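We use cookies to remember your reading preferences. Accept | Decline | Manage settings

Bench diary: Saturday, June 22, 2024

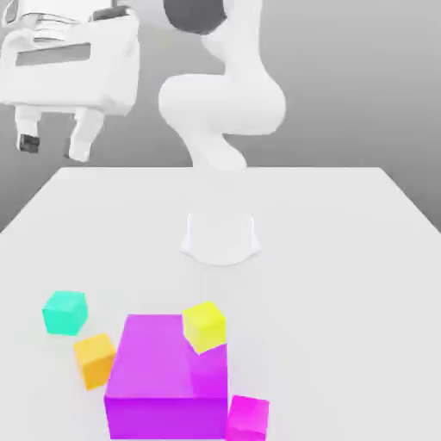 Prostildale Amateur Water Monitoring Club – Upper Barros Section

Up before the alarm. Checked the sky, overcast and flat, no wind. Drove to the Barros footbridge and had the first bottle filled before the dog walkers came through.

The stream was lower than on my last visit. The gauge board is still leaning, so I read it against the bolt on the pier and wrote both values in the field book. Color of the water: weak tea. Smell: none. There was foam in the slack pool under the alders, the kind that breaks when poked and leaves no film.

Took 6 bottles in total, working upstream so as not to stir the bed ahead of myself. Each was rinsed with stream water before filling. The fourth had a chipped neck and would not seal, so I poured it out and used the spare. The label on the spare says September, from last year's run. I crossed that out and wrote over it.

The Flotudik meter was slow again. At the second site the conductivity climbed past 300 and then kept drifting, up a little, down a little. I waited nine minutes by the watch before it held. My suspicion is the temperature compensation and not the cell, as the pH channel also lags after the probe has been sitting in the car. Tomorrow I will leave it in a bucket of stream water for a full hour and log the drift at a fixed interval. If the curve flattens, the procedure changes. If it doesn't, the meter goes back.

Crossed to the Zarnier side after that. The path is worse than it was in spring. Two trees are down, one across the sampling point, and I had to go in from the gravel bar. This moves the point downstream of the field drain, which matters for nitrate. I noted the change on the sheet in capital letters so the figure does not get compared with the old ones by mistake.

Turned over six stones in the riffle. Caddis cases on most of them, flat mayfly nymphs on the two largest, one leech. No stonefly. That is a poor result for this reach, though the sample is small and I was tired and probably quick about it.

Home by lunch. Filters rinsed, waders hung in the shed, left boot leaking at the seam again. I patched it with the last of the cement and need to buy more. Ran the nitrate strips at the kitchen table and got a pale pink on all but the drain bottle, which came up darker. Repeated that one with a fresh strip and got the same shade.

Bottles are in the refrigerator door, lowest shelf, caps taped. Field book is copied up as far as the third site. The rest can wait until after supper.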